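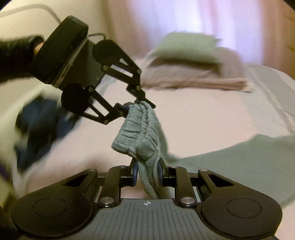 3.2. Le pli comme trace d'usage

L'étude des textiles domestiques s'est longtemps arrêtée à la porte de l'armoire. On connaît bien les fibres, les teintures, les circuits de vente ; on connaît beaucoup moins ce que deviennent les vêtements entre le moment où ils sont secs et celui où on les porte de nouveau. C'est pourtant un terrain passionnant ! Notre enquête, menée à Sketmont auprès de 634 foyers, s'attache à ce moment intermédiaire – celui du linge posé sur un lit ou un dossier de chaise, ni rangé ni porté.

Pagano propose d'appeler « linge en attente » cet ensemble mouvant. Nous reprenons le terme en l'élargissant aux pièces déjà portées que l'on compte remettre. Dans les carnets remplis en septembre, 722 épisodes d'attente ont été consignés, et leur variété nous a ravis : certains durent le temps d'un café, d'autres traversent toute une semaine. La maille revient sans cesse sous la plume des enquêtés. Elle se froisse peu, disent-ils, elle « pardonne », et on la laisse donc volontiers en tas. Les chemises, elles, suscitent des remords dès le premier soir.

Le lit occupe une place à part. Surface la plus vaste du logement pour beaucoup de ménages, il sert de table de tri, de planche à plier, parfois de simple dépôt. Une habitante du quartier de Mollah écrit joliment que son lit « travaille le jour et dort avec moi la nuit ». Les contraintes de calendrier sont réelles, car ce qui n'est pas plié avant le coucher doit migrer ailleurs, et ces migrations forment la part la plus riche de nos carnets. 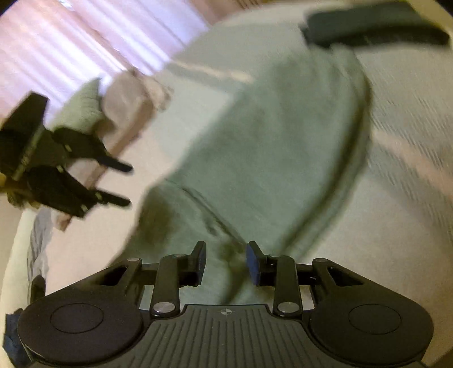

Pourquoi tant de foyers plient-ils sur le lit quand ils disposent d'une table ? La hauteur compte peu dans les réponses ; les enquêtés évoquent surtout la propreté supposée des draps et la proximité de l'armoire.

Restait à comprendre l'ordre dans lequel les pièces sont traitées. Nous attendions un classement par propriétaire, et il existe bel et bien dans les familles nombreuses. Ailleurs, c'est la forme qui commande : les grandes pièces plates d'abord, puis les hauts, et enfin tout ce qui résiste au pliage. Les vêtements à taille élastique appartiennent à cette dernière famille. Leur ceinture se rétracte, refuse l'angle droit et impose des solutions très personnelles (rouler, replier vers l'intérieur, renoncer). Nous avons relevé 4 techniques principales, décrites en annexe, dont une que nous n'avions rencontrée dans aucun manuel d'économie domestique. 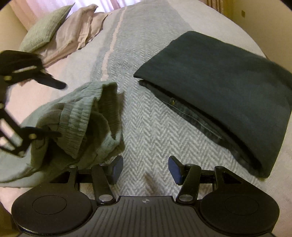 Figure 3. Vêtement vert sauge clair à taille élastique, posé froissé sur un lit, en partie sur une couverture à chevrons.

Le vocabulaire mérite lui aussi qu'on s'y attarde. Le fonds Joma, qui rassemble environ 2 000 lettres et listes ménagères, distingue déjà le linge « tombé » du linge « couché », le second ayant été étendu à la main avant d'être plié. Sfakianakis y voit un héritage des buanderies collectives. L'hypothèse nous paraît féconde, et nous y revenons dans la section 4 à propos des anciens lavoirs de Kinport.

Commentaires (3)

mireille_t : Chez ma grand-mère on disait aussi « couché », mais seulement pour les draps. L'annexe est-elle en ligne ?

Concetta Pagano : Merci de cette reprise. Une petite précision, j'avais limité le terme au linge propre, et l'extension me convient tout à fait.

lecteur_du_soir : Je roule les ceintures vers l'intérieur depuis toujours, content d'apprendre que ça s'étudie !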